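Subject: Re: open rates on the October mailing

On Monday, August 30, 2021, Kenneth Farquharson wrote:

> Hi all,
>
> Our newsletter list at Catdale is up to 2419 addresses and opens have been sliding since spring. My boss wants to drop email and put the whole budget into paid social for October. I'd like to talk him out of it, but I need more than a gut feeling. Has anyone here cleaned up a tired list and lived to tell the tale? And did you send a "do you still want to hear from us" message, or did you just delete people?
>
> Kenneth

Hi Kenneth,

Oh, I know this conversation so well! We had pretty much the same one at Duvthorpe last year, only with a bigger meeting room and worse coffee. My boss had read something on a plane about email being finished, and I spent the next two weeks digging out numbers to show her where our orders were coming from (email, mostly, and a bit of search).

So first thing, before you touch the list, pull your sales or signups by source for the last three months and put them on one page. Opens are a shaky thing to argue about anyway – half the mail programs out there load images on their own now, or block them, and the number wobbles for reasons that have nothing to do with your writing. Clicks and replies are what I'd take to him.

On the cleanup, yes, we did send the "still want us?" message. Two of them in fact, 8 days apart, to anybody who hadn't clicked in a year. The first was a nicely designed thing with a banner and a big button, and it did next to nothing. The second was plain text, four lines, signed by me with my real reply address, and people wrote back! Some of them wrote quite long emails about their dogs. We kept everyone who clicked or replied and took the rest off, and the list got a lot smaller and a lot nicer to write to.

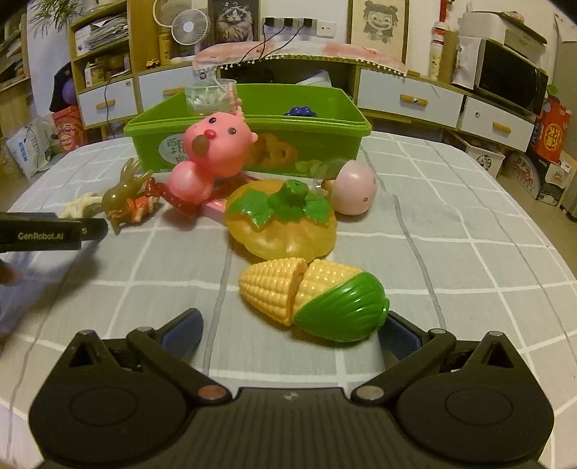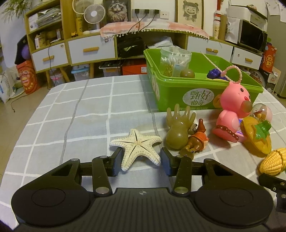 Did we lose any orders by dropping that many people?

None that I could find. Sales from the newsletter stayed level for the next two sends and then went up a little, though I'd put that down to the subject lines as much as anything.

About those subject lines, we'd been using Pokovard to test them and I'd let it get silly, with 9 versions going out to tiny slices of the list. You can't learn a thing from slices that small. Now I write two, send each to a decent chunk in the morning, and the better one goes to everybody else after lunch. With a list your size I wouldn't go past two either.

One thing I'd do differently is keep the removed addresses in a separate suppression file from day one. We deleted ours outright, and then somebody in sales imported an old trade show spreadsheet and over 3 hundred of them came straight back in. I was not gracious about it.

If your boss still wants paid social, maybe offer him a split for October, with the same offer and separate tracking links, and see what comes in. I've got the link naming sheet we used for the Yule campaign and can send it over. It's ugly but it works. Just write to me off list, the attachments here always get stripped.

Good luck – and let us know what he says!

Marcy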